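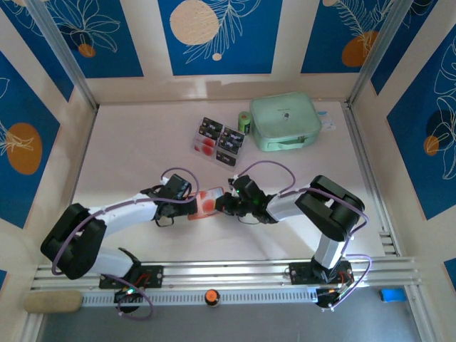
Registration Renewal for Property Valuers: Frequently Asked Questions

These questions and answers apply to valuers whose names already appear on the register kept by the Escobar Institute of Valuers. Candidates who have not yet been admitted should consult the separate guidance on admission.

General

Who must renew?

Every registered valuer must renew once every three years, whether or not he or she is in practice at the time. Members on the retired list are exempt, but may not sign valuation reports or use the letters of the Institute after their names.

There were 2,469 names on the register at the close of the last renewal period. The register is open to public inspection at the Institute's office and through the website.

When does the renewal period open?

Renewal opens in June of the year in which a valuer's registration is due to end. The Institute writes to each member at the correspondence address held on file. A member who does not receive a letter is still required to renew in time.

How do I find out when my registration ends?

The month and year are printed on the practising certificate, under the registration number. They are also shown on the member's page in Vumenel, the Institute's online records service.

Can I renew early?

No. Applications submitted before the period opens are returned without being examined, and the fee is refunded to the account from which it was paid.

Professional development hours

How many hours must I complete?

Members must record 57 hours of professional development over the three years. At least seven of these must be in ethics and professional conduct. Hours above the minimum cannot be carried over to the next period.

What counts towards the total?

The following are accepted:
Courses run by the Institute or by a provider on its approved list
University modules in valuation, building, planning or property law
Teaching a course or module for the first time
Published articles of at least 2,250 words on a professional subject
Service as an examiner or as a supervisor of trainees

Reading, office meetings and instruction in the use of an employer's own systems are not accepted. Attendance at trade exhibitions is accepted only for the talks, and only where the organiser has issued a certificate for each talk attended.

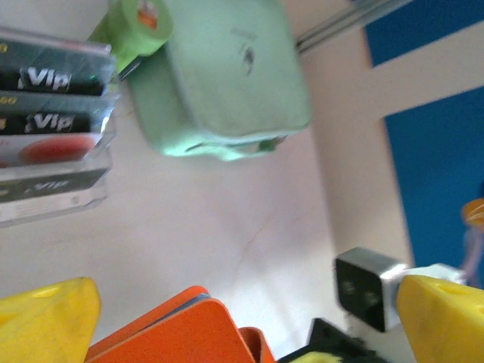

Cards in clear acrylic holders on a white tabletop.

What evidence should I keep?

A certificate, transcript or signed letter from the provider is required for each activity. It should show the member's full name, the title of the activity, the month and year, and the number of hours. Members should keep the originals for one full period after renewal - the Institute may ask to see them at any point in that time.

Are online courses treated in the same way?

Yes, where the course includes a test and the provider confirms that the member passed it. Recorded lectures without a test may make up no more than one quarter of the total.

I have been on parental or sick leave. Are my hours reduced?

A member who has been absent from practice for more than six months in total may apply for a reduction. Applications are considered by the Registrar, Geum-ok Maeng, and should be sent with a letter from an employer or a doctor. The seven hours in ethics are not reduced in any case. 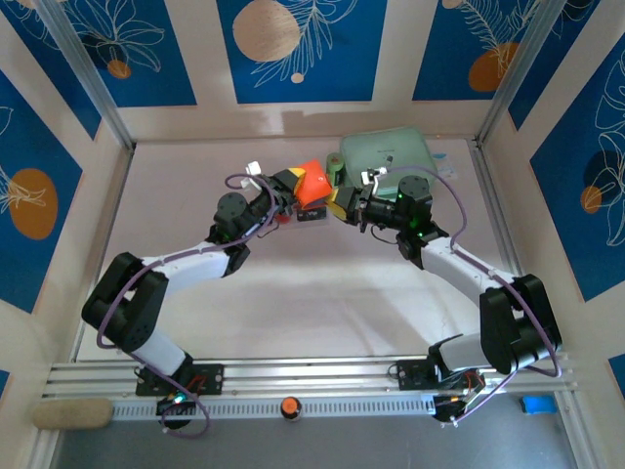

Making the application

How do I apply?

Sign in to Vumenel, choose "Renewal" and complete the four sections of the form. The form may be saved and returned to later, but saving does not count as submission. A reference number is sent by email once the form and the fee have both been received.

Members who cannot use the online service may ask for a paper form. Paper applications must reach the office by 4 p.m. on the closing day, and a postmark is not accepted as proof of delivery.

Which documents must be attached?

A copy of current professional indemnity cover, the record of hours, and a signed declaration of good standing. Members employed in the public service may attach a letter from their department in place of the indemnity document.

My name has changed. What should I do?

Send a copy of the official document showing the change before you begin the form. The new name must appear on the register before a certificate can be printed.

Will I have to sit an examination again?

Not for an ordinary renewal. A valuer whose registration has lapsed for more than two years must sit the conduct paper and attend an interview. The interview panel is chaired by Teodoro Aranda.

After the application

How will I be told the result?

The decision is sent by email and is also posted to the member's page in Vumenel. Results are not given by telephone.

What happens if my record is selected for audit?

A number of records are drawn at random in each period. Selection does not suggest any fault on the part of the member. Those selected are asked to send their evidence within 21 days, and they remain registered while it is being read.

May I continue to practise while I wait?

Yes, provided that the completed application was received before the closing day. If it was not, the member must stop signing reports when the current certificate ends.

Can I appeal against a refusal?

An appeal may be made in writing within 28 days of the decision. It should state the grounds clearly and include any document not seen before. Appeals are heard by Araceli Cuesta, sitting with two members who took no part in the first decision. The outcome of the appeal is final.

To whom should I send other questions?

Questions on hours and approved courses should be addressed to Leandro Sepúlveda, Professional Development. Questions on fees and receipts should be addressed to Rodrigo Pastor, Accounts. Please give your registration number in all letters and emails.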